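Can a Robot Clean Up After Me Yet?
Final project report, Intro to Automation

My question for this project started in my own kitchen. My roommate and I were arguing over whose turn it was to clear the table, and I said something like "by the time we graduate a robot will do this." He asked me to bet on it. I didn't bet (I'm broke), but I did sign up to spend the semester finding out.

The short version is that a robot can clear a table now, if it's the right table and you're not in a hurry. The long version is below.

What I did

I split the work into two parts. For the first part I visited two workplaces, Wullusska, which packs and ships office supplies, and Gilani, a small print shop that also does framing. I asked people there which chores they'd hand over to a machine tomorrow if they could. For the second part I sat in on tabletop sessions in our department lab with Ionuț Sima, a grad student who was very patient with me and only sighed twice. The lab's routines for picking things up are stored in a program called Drisell, and I got to write a few of my own.

What people want

I went in expecting to hear about heavy lifting. At Wullusska they already have a conveyor and a pallet jack and they're pretty happy with both. What they want is help with the fiddly stuff! Returns come back with pens, clips and markers all mixed up in one bag, and somebody has to sort them by hand before they can go back on a shelf. The woman who runs the returns bench told me she handles 300 bags in a busy week, and she'd give every one of them away.

At Gilani it was the end of the day cleanup. The cutting tables get covered in tape ends, pencils, scraps of mat board and blades. The owner said he'd pay for a machine that did only that, but he got nervous when I asked about the blades. So did I, to be fair.

I also asked people in my dorm the same question about home. Laundry folding won by a mile. Clearing off a desk came up a lot too, which surprised me, because from the look of most desks on my floor nobody has ever tried it.

What the lab sessions were like

So the chore I picked was tidying a desk. You have pens and markers lying around on a white tabletop, and you want them picked up one at a time and put away in a cup. A five year old can do this. My little cousin does it for fun.

The first thing I learned is that pens are kind of mean. They're skinny, they roll, and a clear barrel on a white table is hard even for me to see if I'm not wearing my glasses. Ionuț told me to think about the pen from the robot's side for a minute. Where does it start? Where does it end? Which part is solid enough to hold? I had never once asked myself those questions about a pen.
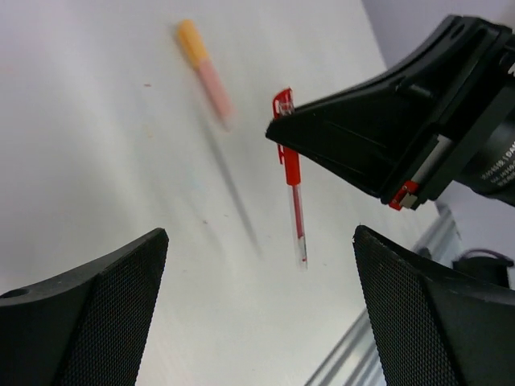 Then there's the angle. Getting a pen off the table is one problem, and getting it to point the way you want is a separate one. If it's going into a cup it has to be close to upright by the time it gets there, and if you grab it too near one end it can swing. I wrote my first routine in Drisell to grab every pen at the exact middle, and I was proud of that for maybe an hour. The middle of a pen with a cap on isn't where the weight is. Ionuț let me find that out on my own – I think he enjoyed it.

My second routine took the grab point as a setting, so I could move it toward the cap or toward the tip. That went a lot better. Markers were easier than pens in all of my sessions, I'm guessing because they're fatter and the colors stand out more. By my last Thursday session I had 500 tries logged, and I'd stopped holding my breath every time the fingers closed.

Is that good enough?

For the returns bench, I don't think so. A person there sorts a bag while talking to the person next to her. My routine did one object at a time and needed everything spread out with space in between. If you have to spread the pens out neatly first, you've already done half the chore yourself.

For a desk at home I'm more hopeful. You could start it when you leave for class and it wouldn't matter if it took almost 10 times as long as you would. Slow is fine when you're not standing there watching. The mess is still a problem though, because my desk has papers on top of the pens and a sandwich on top of the papers.

What I'd do differently

I'd pick fewer objects and try them in more positions. I'd also write down why each miss happened right when it happened. I have a spreadsheet column that says "weird" in a lot of rows and I can't tell you what was weird about any of them.

I also wanted to visit the warehouse in Widumton, where a friend of mine works the night shift, but we couldn't get the times to line up. If anyone in next year's class takes this topic, start there – and email them early, they're slow to answer.

My roommate has read this report and says it's still my turn to clear the table.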